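홈 | 발표자료 | 세미나 | 논문 읽기 | 문의
분류: 로봇 학습 > 양팔 조작 > 발표 노트

손목 카메라 블러와 양팔 정리 작업: 발표자 노트

슬라이드 1. 제목

인사하고 바로 시작. 발표 시간은 30분이고 질문은 중간에 받아도 된다고 말할 것. 오늘 내용은 Florneck 과제에서 우리가 맡은 부분, 그중에서도 시연 데이터에서 흐린 프레임을 어떻게 다룰지에 관한 것이다. 정책 구조 이야기는 거의 하지 않는다. 구조가 궁금한 분은 지난번 Rilbridge 쪽 발표 자료를 보시라고 안내한다.

슬라이드 2. 문제

양팔 로봇으로 물건을 정리하는 작업을 모방학습으로 가르치고 있다. 입력은 위에서 내려다보는 헤드 카메라 하나와 양쪽 손목 카메라 둘, 그리고 관절 각도다. 출력은 앞으로 몇 스텝 동안의 관절 목표값이다. 여기까지는 요즘 많이 쓰는 구성 그대로다.

헤드 카메라는 팔이 움직여도 배경이 고정되어 있어서 영상이 대체로 선명하다. 손목 카메라는 사정이 다르다. 카메라가 팔과 같이 돌기 때문에 팔이 빨리 움직이는 구간에서는 화면 전체가 한 방향으로 번진다. 물건 하나를 집으러 들어갈 때는 속도가 줄어 괜찮은데, 집으러 가기 전 이동 구간과 놓고 나오는 구간이 문제다. 작업자가 숙련될수록 이동이 빨라져서, 잘하는 사람의 시연일수록 손목 영상 품질이 떨어진다.
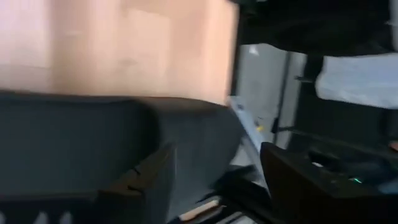

처음에는 노출 시간을 줄이는 쪽으로 생각했다. 실내 조명에서 노출을 줄이면 노이즈가 올라가고, 검은 물체는 명암이 뭉개진다. 우리 작업 대상 중에 검은색이 많아서 이 방법은 초반에 접었다. 조명을 늘리는 방법도 있지만 나중에 로봇을 다른 방으로 옮기면 조건이 바뀐다. 그래서 카메라 설정은 그대로 두고 학습 쪽에서 처리하기로 했다.

(질문이 나올 수 있음: 글로벌 셔터로 바꾸면 되지 않느냐. 답: 롤링 셔터 왜곡은 줄지만 노출 중의 움직임으로 생기는 블러는 그대로 남는다. 둘을 구분해서 말할 것.)

슬라이드 3. 흔히 하는 처리와 그 한계

세 칸짜리 표가 나온다. 표를 읽지 말고 말로 설명한다.

첫 칸은 흐린 프레임을 버리는 방법. 선명도 점수를 내서 기준 아래면 학습에서 뺀다. 단일 이미지 분류라면 문제가 적다. 시연 데이터에서는 프레임을 빼면 그 시점의 행동 레이블도 같이 빠진다. 흐린 프레임은 빠른 이동 구간에 몰려 있으니까, 결과적으로 정책이 빠른 이동을 거의 배우지 못한다. 이렇게 학습한 정책은 팔이 중간에서 멈칫거렸다.

둘째 칸은 블러 제거 네트워크를 앞에 붙이는 방법. 보기에는 선명해지지만 없는 경계를 만들어 내는 경우가 있고, 추론 지연이 늘어난다. 제어 주기가 빡빡해서 우리 환경에서는 쓰기 어려웠다.

셋째 칸은 아무것도 하지 않는 방법. 이것이 기준선이고, 생각보다 나쁘지 않다. 이 점은 분명히 말해 둘 것. 우리 방법의 이득은 이 기준선과 비교해서 봐야 한다.

슬라이드 4. 제안하는 방법

내부에서는 Soncombe라고 부른다. 내용은 단순하다. 프레임을 버리지 않고, 카메라별로 신뢰도 값을 하나씩 계산해서 특징 벡터에 곱한다. 신뢰도가 낮으면 그 카메라의 특징이 약해지고, 정책은 자연히 헤드 카메라와 관절 각도에 더 기대게 된다.

신뢰도를 어디서 얻느냐가 핵심인데, 영상에서 직접 구하지 않는다. 손목의 각속도와 선속도는 관절 엔코더로 이미 알고 있다. 노출 시간도 안다. 그러면 그 시점에 화면이 대략 얼마나 밀렸을지 계산할 수 있다. 작은 함수 하나로 끝나고 GPU를 쓰지 않는다.

영상 기반 선명도 점수와 비교한 그림을 여기서 보여 준다. 영상 점수는 화면에 무늬 없는 큰 면이 들어오면 블러가 없어도 낮게 나온다. 상자 옆면이나 벽처럼 평평한 것이 가까이 있으면 그렇다. 속도 기반 점수는 이런 경우에 흔들리지 않는다. 대신 물체 쪽이 움직이는 경우는 잡지 못한다. 정리 작업에서는 물체가 혼자 움직이는 일이 드물어서 받아들였다.

수식은 한 줄만 보여 주고 넘어간다. 밀린 양이 커질수록 신뢰도가 지수적으로 감소하고, 감쇠 계수는 카메라마다 학습한다. 계수를 고정했을 때와 학습했을 때의 차이는 크지 않았다. 부록에 있다고 말한다.

슬라이드 5. 작업과 데이터

신발 정리 작업. 탁자 위에 통이 있고, 통 안과 앞쪽 탁자에 걸쳐 샌들을 방향을 맞춰 늘어놓는다. 시연은 200개를 모았고, 전부 원격 조종이다. 실패한 시연도 지우지 않고 표시만 해 두었다. 학습에는 쓰지 않는다.

이 작업을 고른 이유를 말한다. 샌들은 납작하고 끈 부분에 틈이 있어서 집는 위치가 정해져 있다. 검은 신발끼리 붙어 있으면 헤드 카메라만으로는 경계가 잘 안 보인다. 손목 카메라가 꼭 필요한 순간과 손목 카메라가 방해가 되는 순간이 한 에피소드 안에 다 들어 있다는 뜻이다. 슬라이드형과 끈 모양이 다른 것을 섞은 것도 같은 까닭이다.
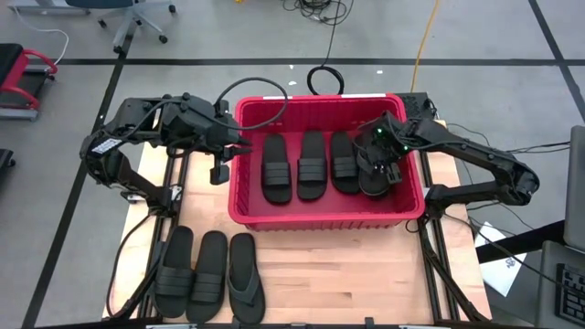

Loureiro는 예비 발표 때 이 대목에서, 신발이 전부 검은색이면 블러의 영향과 색 대비 부족의 영향이 섞이는 것 아니냐고 물었다. 밝은 색 신발로 같은 실험을 하기 전에는 어느 쪽이 원인인지 단정하면 안 된다는 의견이었다.

맞는 지적이고 아직 그 실험은 하지 못했다. 오늘 말할 수 있는 것은, 같은 물체와 같은 조명에서 신뢰도 가중치만 켜고 껐을 때 차이가 난다는 것까지다. 색 대비가 좋은 물체에서도 같은 크기의 이득이 나올지는 모른다. 질문이 또 나오면 이대로 답한다.

슬라이드 6. 결과

평가는 조건마다 44회씩 했다. 초기 배치는 미리 사진으로 찍어 두고 조건 사이에 똑같이 맞췄다. 배치를 맞추는 데 시간이 제일 많이 들었다.

막대그래프에서 볼 것은 순서다. 흐린 프레임을 버린 쪽이 가장 낮고, 아무 처리도 하지 않은 쪽이 가운데, Soncombe가 가장 높다. 수치는 슬라이드에 적혀 있으니 읽지 않는다. 신뢰구간이 가운데 막대와 일부 겹친다는 점은 반드시 말한다.

성공률보다 실패 유형이 더 볼 만하다. 기준선에서는 팔이 이동을 끝내고 감속하는 시점에 목표 위치를 잘못 잡는 실패가 많았다. 우리 해석은 직전까지의 흐린 영상이 특징에 남아서 목표 추정이 흔들린다는 것이다. 가중치를 넣으면 이 유형이 줄어든다. 반대로 끈을 잘못 무는 실패는 거의 줄지 않았다. 그 순간에는 팔이 느리고 영상도 선명하니 이 방법이 도울 부분이 없다.

작업 시간도 조금 짧아졌다. 멈칫거리는 구간이 준 것이 주된 이유로 보이는데, 따로 분석하지는 않았다. 묻는 사람이 없으면 넘어간다.

슬라이드 7. 제거 실험

조건은 2가지만 보여 준다. 하나는 속도 기반 신뢰도를 영상 기반 선명도로 바꾼 것. 통 벽이 손목 카메라 앞을 크게 가리는 구간에서 신뢰도가 잘못 떨어졌고, 통 안에서 집는 동작이 나빠졌다. 다른 하나는 신뢰도를 무작위 값으로 바꾼 것. 드롭아웃과 비슷한 효과만으로 이득이 나오는지 보려고 넣었다. 기준선과 차이가 없었다.

심사에서 빠지지 않고 나오는 질문이라 이 슬라이드는 시간이 모자라도 건너뛰지 말 것.

슬라이드 8. 한계

엔코더 시각과 카메라 시각이 어긋나면 신뢰도가 한두 프레임 밀린다. 우리 장비에서는 데이터를 모으기 전에 매번 동기를 확인했다. 공개 데이터셋에 그대로 적용하려면 노출 시간 기록이 있어야 하는데, 없는 데이터가 많다. 자동 노출을 켜고 모은 데이터도 값이 프레임마다 저장되어 있지 않으면 쓸 수 없다.

로봇 한 대, 한 방에서 나온 결과라는 것도 말한다. 팔 두 개가 고정된 탁자형 구성이고, 이동형 베이스에서는 헤드 카메라도 흔들리므로 가정이 달라진다.

슬라이드 9. 다음 할 일

밝은 색 신발로 반복 실험. 헤드 카메라까지 포함한 신뢰도 계산. Florneck 쪽에서 쓰는 다른 그리퍼로 데이터를 다시 모으는 일은 8월에 시작한다. 코드는 정리가 끝나는 대로 올리고, 신뢰도 계산 부분만 먼저 달라는 요청이 있어서 그 파일은 따로 뺄 예정이다.

질문 받기. 부록 슬라이드 순서: 감쇠 계수, 동기 확인 절차, 실패 유형 분류 기준.

이전 글 | 목록 | 다음 글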